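Dirgate keeps dropping me from co-op after the February patch
Posted by Samira Abou Jaoude

Hello all, and sorry if this has been covered. My brother and I play Dirgate co-op most evenings, and after the February patch I get thrown back to the menu as soon as we reach the Mallari gate. He stays in, I don't. I've verified the files, reinstalled, and even turned off my overlay (which I miss terribly!). My ping sits at 300 when it happens and is fine otherwise. I have 3580 hours in this game and would rather not start a new save. 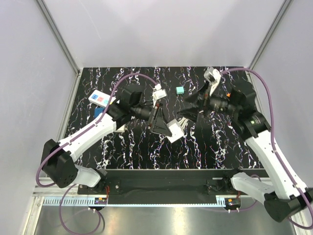
2 replies

Fouad Kassab
Hi Samira, I had the very same thing and it drove me up the wall. For me it was the crossplay setting, which the patch switches back on without a word. Go to Options, then Network, turn crossplay off, and restart the game properly – quitting to the menu isn't enough. Your brother needs to do the same on his side or you won't see each other in the lobby.

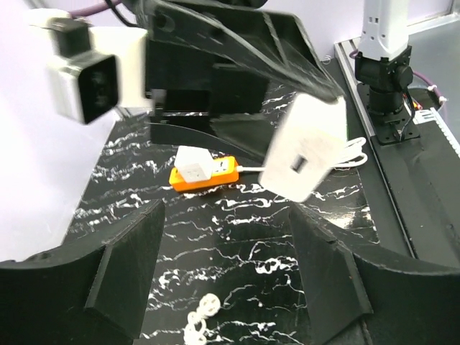

If that doesn't help, have a look in your save folder. The game keeps 5 autosaves, and you can load the one from before the gate and walk in by the Jernon side instead. You lose a bit of loot but your levels are safe, and the Jernon road is rather pretty anyway. Do copy the whole folder somewhere else first, please, I've lost a character that way and I still think about her.
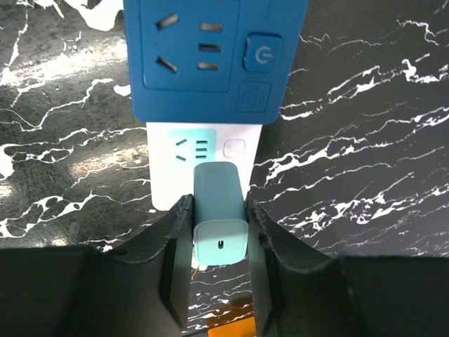 Blue power strip on a marble-patterned surface

Marwan Yammine
same here, get your brother to host. worked for me, no idea why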